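Folding muslin cloths

mantsao
Does anyone have a way to fold double gauze so it stays square? I do mine on the table and the cream ones creep every time.

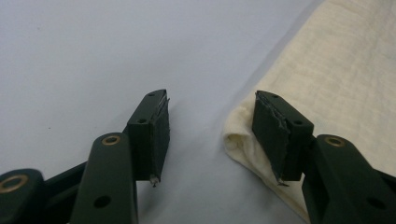
I've tried thirds, then half. The edges never line up – too crinkly.

jo_koller
Pull it flat from the corners first, then fold in half 2 times. Ironing helps. 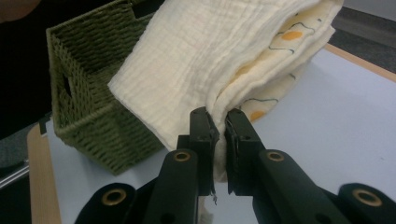
flodley3
Don't iron them, Johanna, you lose the crinkle. I just roll mine.

jo_koller
Rolled ones take up my whole drawer.

mantsao
Will try corners first, no iron.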